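Gurkolis Reading Notes
@gurkolisreads · June 27, 2020

1/ Good morning, friends! Several of you asked how I got my kids (and then, slowly, my husband) to love reading out loud in the evenings, so I'm going to make a pot of coffee and try to get it all down in one thread. Bear with me — I ramble.

2/ We started last October, when the evenings in Vuvbridge get dark before supper is off the stove. I wanted twenty quiet minutes. What I got the first week was two kids upside down on the couch and a dog who wanted to be part of it.

3/ So first thing: let them wiggle. My youngest listens best while she's drawing. I used to stop and ask her to look at me, and then one night she told me back the whole chapter, down to the color of the captain's coat, with her nose still in her crayons.

4/ Second thing, pick books with animals in them. I don't care how old your kids are. Elephants have done more for this family than any wizard. We have been through one old elephant story 3 times now and I still do the voice, which is low and a bit stuffed up.

5/ Speaking of elephants, I am so fond of this big one on the pink wall, with all those leaves and that curly trunk! Brown marble tabletop in both.
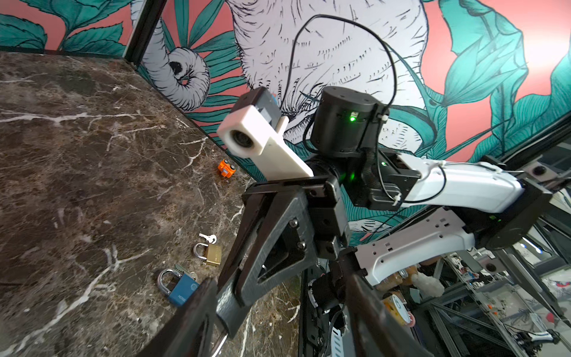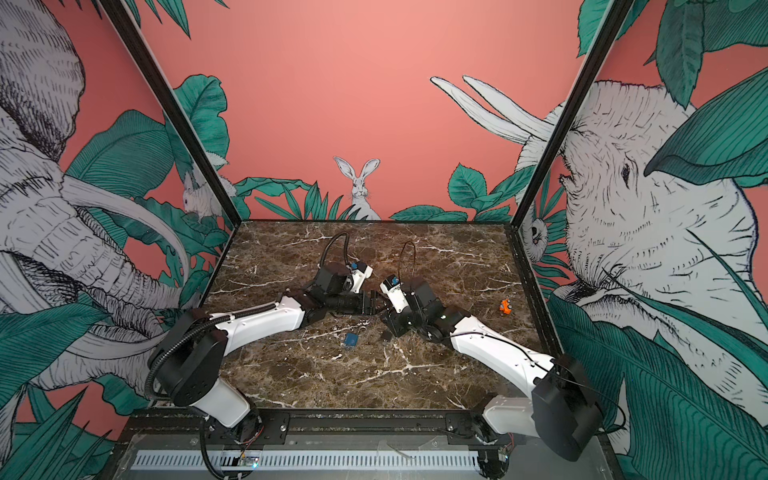
6/ Third thing: stop while it's still good. If you read until everybody is tired, they remember being tired. I quit at a cliffhanger whenever I can get away with it and they howl at me, and the next night they're on the couch before I've dried my hands.

7/ Somebody asked about long books. Our copy of the Nunda sea stories is over 1000 pages and I was scared of it, to be truthful. We read it in little bits from winter into spring, and skipped a long part about rope. I don't feel bad about the rope.

8/ If you're buying, please try the used shelf at Kuo Books first. They mailed us a box in April, 20 paperbacks for 80 dollars, and tucked in a note saying which ones had loose pages. A few smelled like somebody's attic and we loved those the most.

9/ On voices: you don't have to do them. My husband reads everybody in the same flat voice, pirates and grandmothers and all, and the kids think he's the funniest man alive. They ask for him on Fridays now (I'm only a little jealous).

10/ Tonight we start a new one, about a goose who runs a post office, and I've already peeked at the ending. Tell me what your house is reading, would you? I'm making our July list and there's plenty of room on it — picture books very welcome.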